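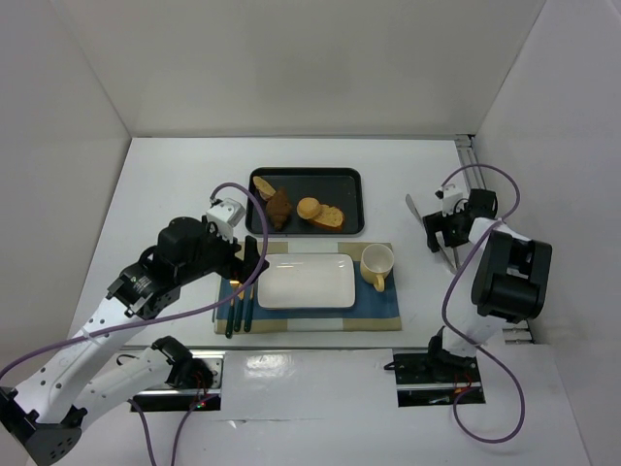
The breakfast table, two arms and a lot of patience

News from the Torau workshop, bench group
Apr 8, 2022

Many members have asked at the door what is going on in the white booth at the back of the workshop, so I promised to write a longer item for this newsletter. I am the person who started the project, and English is my second language, so please forgive me if some sentences walk a little slowly.

The project is called Pritau. The goal is easy to say: two small robot arms should serve a simple breakfast. Bread goes from the tray to the plate, the cutlery goes to its correct place, and the cup is turned so that a person can take it by the handle. We are still far from the goal. But the booth is standing, both arms are mounted, and since last month we can practice with real tableware.

Why breakfast

At first we wanted to sort screws. It would be more useful for the workshop, I admit it. But we tried sorting for two evenings and everybody became sleepy. Somebody brought a cup and a plate from home and we asked the left arm to push the plate one hand's width to the side. It pushed the plate to the floor. After this the whole group was awake and we did not talk about screws again.

Breakfast is also a good exercise for two arms. A plate can be held by one arm while the other puts something on it. A napkin is flat and soft and gives trouble to every gripper I know. Bread is light, and each piece has another shape: the round bun wants to roll, the slice of toast lies tilted on the tray, and the croissant has a surface with many small folds where the fingers slide. When one bread lies on top of another, as with our bun and the thick slice, the arm has to take the upper one first and leave the lower one in peace.

The booth

The walls are white on the left, on the right and at the back, and the tabletop is white too. We had the arms on an ordinary bench before, and the camera program was confused by everything behind it: jackets, the drill press, people walking to the coffee machine. With the white walls we have fewer wrong detections. The disadvantage is that every fingerprint can be seen. Please do not lean on the walls when you look in, and if you did already, there is a cloth on the hook.

The arms stand at the front edge, one on each side, and we cut openings in the front for the mounting. This was the most discussed decision of the winter. Some of us wanted the arms at the back, so that the front stays free for loading the tray. I was in that party myself. After we made a cardboard model I changed my opinion, because from the front the arms reach the placemat comfortably and the cables can leave the table without crossing the food. I still find the loading a little awkward, one must reach in between the arms with the power off.

At the right rear corner we have an upright aluminum rail with slots. I recommend this kind of rail to everyone who builds something similar. You can move a bracket up or down in one minute, and you do not have to drill a new hole each time you have a new idea, and in our group there is a new idea every week.

The cables

The purple cables were the most frequent cause of stopping in the first weeks. We made them too short. When the wrist turned fully, the cable pulled, the motor felt the load and the safety limit switched everything off. Then we made them too long, and the cable lay down on the table and dragged the napkin with it.

Now each cable goes in a free loop above the gripper and back down along the arm. The right one makes an additional wide curve below the base. It does not look elegant, but it has enough freedom for all the movements that we use at present. If you build your own arms, my advice is to hang the cable loosely with tape first, move the arm by hand to all its extreme positions, and fix it only after that. We did it in the opposite order and we cut many cable ties.

The grippers

The brackets and covers of the two grippers came from a set of drawings that we changed many times. The right gripper has slender silver fingers and we use it for the bread and for the cup handle. The thin fingers go under the edge of a toast slice very well. For the croissant they are not so good, they press in one narrow line and the roll turns around this line like a door. We want to try a wider finger with a soft surface.

The left gripper is now responsible for the cutlery. We bought three pieces with dark green handles, and the color was chosen on purpose: on the blue napkin and the beige mat the program can find the green without difficulty. The gold-colored heads are more complicated for it, they reflect the ceiling lamp and sometimes the program believes the utensil is shorter than it is. For this reason we teach the arm to take them only by the handle.

Some numbers from the notebook

I write down every attempt, with the date and what went wrong. Until today we have 883 attempts in the notebook. Of these, 306 were counted as good, which means that the bread arrived on the plate, nothing else was moved, and nobody touched the stop button. It is not a beautiful result. But the first pages of the notebook are almost only failures, and most of the good ones are from the recent pages, so we are content with the direction.

The most frequent mistakes, in the order of how much they annoyed us:

The arm takes the bread correctly and then opens the gripper too high above the plate. The bun jumps away.

The fingers touch the rim of the tray. Our tray has a slightly raised rim, and the first program did not know about it. We added a small lift to each path, and this mistake is now rare.

The napkin moves together with the plate. We have no good solution. A placemat under it helps a little.

Both arms want to be in the middle at the same time. For this we use a very simple rule: the left arm must report that it is back on its side before the right one may start. It is slow, and a full breakfast takes 5 minutes if everything is going well. A hungry person would have finished eating by then.

What we learned about setting the table

I did not expect that the setting itself would take so much attention. In the beginning each of us put the plate a little differently, and then we compared results that could not be compared. Now there is a rule sheet taped to the side of the cabinet. The tray goes near the back wall, the mat in front of it, the napkin on the mat, the plate in the center of the napkin. Cutlery on the left, handles toward the front. The yellow cup is on the right, near the upper corner of the mat, with the handle to the front. The breads may be in any position on the tray, this part we change at every attempt so that the arms do not learn only one arrangement.

If you help us with an evening of attempts, please follow the sheet also when it looks too strict. And please start always with an empty plate. I have one page in the notebook where the arm was praised for a bun which a person had placed there.

Thanks

Two neighbors of our workshop helped with material. The metal shop Sadeghi let us use their saw for the rails and did not laugh at our first drawings. The Skoltodley makers' club lent us a bench power supply in the period when ours was broken, and we still owe them a cake, I did not forget.

What comes next

The next step is the cup. At the moment the right gripper can hold it by the handle and turn it, but when it puts the cup down, the cup touches the mat with one side of the base first and makes a sound that nobody in the room likes. We will first slow down the last two centimeters of the movement and see if this is sufficient. No liquid before the cup is reliable.

After that we would like to have both arms work on one slice, one holding and one spreading. There was a long discussion if we should begin with butter or with jam. I voted for modeling clay.

We hope to show a complete breakfast at the open evening in July. There are 24 places around the booth if we move the two benches, and a list for signing in hangs next to the door. For the group itself we have space for new people, experience with motors is not required. We need at the moment somebody who can sew, for a napkin with a heavier border, and somebody who has patience to label pictures of bread.

Old tableware is also welcome, please in one color and without pattern. Put it in the box under the Pritau shelf, and wash it before, please.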